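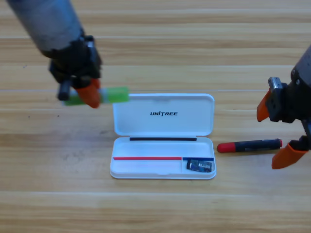

Packing a pencil case is among the first tasks taught in the Vallura desk program, and the coordinator at Okgate regards it as the most useful. "A student who can put away one marker can put away 39," the coordinator said. The case in use is white plastic, with a red stripe and a shorter blue one on the floor of the tray to mark where things belong.

Lids are opened fully before anything goes in. "We ask for a flat lid and a clear tray," the coordinator said. 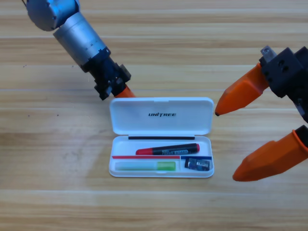 The case with its lid laid back on the tabletop.

Markers are handled capped, one at a time. 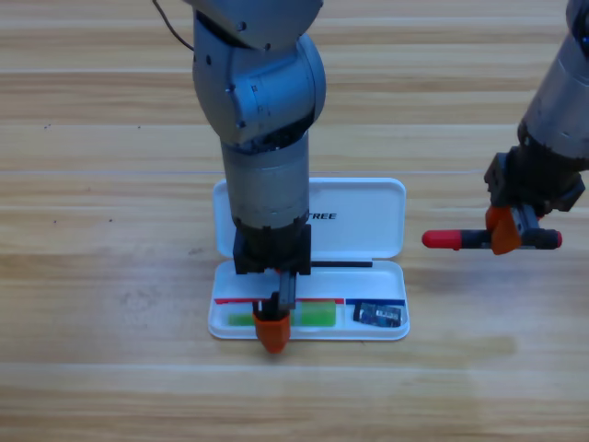

A marker with a red cap, beside the open case.

The program began in February and serves up to 62 students.

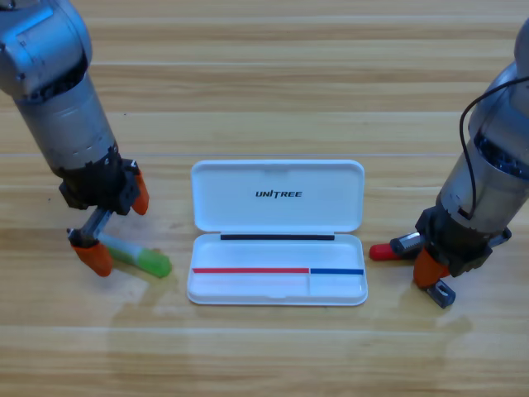
Should markers be stored flat or upright?
Flat storage is preferred for most markers, as it keeps the ink even along the barrel.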